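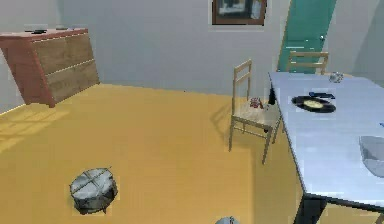

Attachment 1. Zumwood apartment, main room, with the table on the right.

Ticket 315
Subject: Base turns on its own when the arm is pulled in
Product: Kodeo simulator, Berisha mobile robot model
Scene: Zumwood apartment
Priority: Normal
Status: Closed

Original report

We run the Berisha model in the Zumwood apartment to test pick-up routines before they go to the real machine. Since we moved to the new robot description file, the base turns a little whenever the arm is pulled all the way in. No drive command is being sent. The wheel speed command reads zero the whole time, and the log shows no input from the joystick node.

The turn is always to the left. On a short run it is hard to notice. On a long run the heading error adds up, and the robot ends up far enough off that the next approach misses the target. We see it on the yellow floor in the main room, and we also see it with the robot parked near the hall doors.

Steps to reproduce:
Load the apartment scene with the default start pose.
Extend the arm fully at low lift height.
Retract it fully and hold.
Read the base heading from the simulator, then repeat.

Expected: heading stays the same.
Result: heading changes by up to three degrees each time the arm is held at full retraction.

Reply from support

Thank you for the clear steps. Please try the following before we look at the description file.

Check that the start pose puts both drive wheels on the same floor piece. The apartment uses separate floor meshes for the main room and the hall, and there is a seam where they meet at the doorway. A wheel sitting on the seam can pick up a small side load. Set the start pose well inside the main room and run the test again.

Also turn the chairs into fixed objects for the test. If the base or the arm is touching a chair leg, the contact can look like a drive fault. You can do this in the scene settings under Object Motion without changing the scene file.
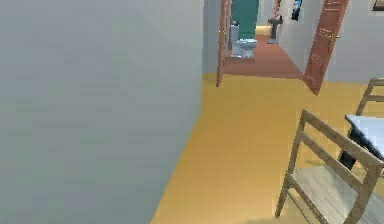
Once the chairs are fixed, run the retract cycle by itself with no other task loaded. Leave the physics step at the default. Send us the contact log along with the heading log, and make sure both cover the same run. The contact log is off by default and has to be switched on before the scene loads.

Customer update

Chairs fixed, start pose moved away from the hall. Same result. The floor seam does not seem to be part of it.

We also swapped the floor material for the plain test floor. The base still turned, a bit faster, which makes sense as the test floor has less grip.

Contact log attached. There is a repeated contact between the arm and the body block that we did not expect. It appears at the end of the retract move and stays until the arm is extended again. With the old description file the same run has no such entry.

Reply from support

The contact entry is the useful part. In the new file the collision shapes for the arm segments were changed from boxes to capsules. The capsules have rounded ends, and those ends extend past the visible part. When the arm is fully in, the end of the inner segment pushes against the side of the body block. The solver tries to separate them, and the force goes into the base as a small turn.

This would not show in the rendered view. The visible parts are unchanged and fit together as they should. Turn on Show Collision Shapes in the viewer and look at the inner end of the arm with the arm at its retract limit.

Please do not fix this by raising wheel friction. It hides the turn on this floor and will cause trouble when the robot needs to rotate in place.

Customer update

Confirmed with collision shapes on. The inner capsule goes into the body block at the retract limit. We backed the arm out a little by hand and the contact entry cleared at once.

While testing we noticed something else. With the head camera panned to 55 degrees and tilted down, the picture comes out rolled, so the line between floor and wall runs at a slant. We first took this for the base tipping over, but the base pitch and roll values were both level.
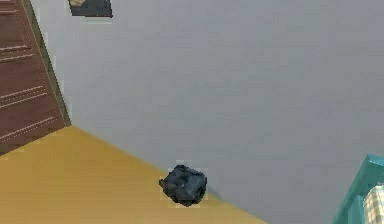
Can the rolled camera view come from the same collision problem?
The camera roll is a separate setting. The new description file defines the camera link with its own mounting rotation, and if your launch file also applies the old rotation, the two are added together. Remove the rotation from the launch file and keep the one in the description. The base heading is not affected either way.

Customer update

Removed the extra rotation and the camera view is level again. Leaving that here in case someone else runs into it after the upgrade.

For the arm, we would like a fix we can keep in our own copy until the next release. Changing the retract limit works, but then the simulated arm stops short of where the real one does, and our stow pose is out of range.

Reply from support

Keep the retract limit as it is. Shorten the capsule on the inner segment so that its rounded end stops inside the visible part, then add the inner segment and the body block to the ignored pairs list. Both edits go in the collision section of the description file. Clear the cached model before reloading, or the viewer will go on using the old shapes.

To check the result, point the head camera straight down at the base and run the retract cycle. Use the square marker on top of the body block to confirm that the camera and base frames agree, and read the heading from the simulator state. The marker moves with the base, so it cannot be used as a heading reference. 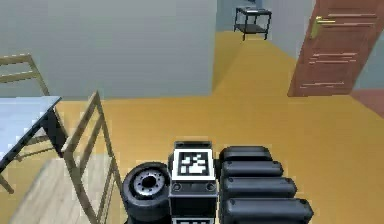

POSTON, May 4, 2024

Both edits are in our local copy. Cache cleared, model reloaded, contact log on from the start.

We ran more than 40 retract cycles in the main room, with the start pose away from the hall doors. Heading held at the start value. There were no contact entries between the arm and the body block. The stow pose is back in range and the approach routine reaches its target again.

We put the chairs back to movable for the last part of the run. No change in heading there either.

Two notes for anyone using the same workaround. The ignored pairs list is read in order, and an entry placed below the general arm entry has no effect. Also, the cache folder is kept per scene, so it has to be cleared for each scene that loads the Berisha model.

Support note

The shorter capsule will go into the next description file. Remove the local edits when you install it. The double camera rotation has been added to the upgrade page as a known problem. Ticket closed with the customer's agreement.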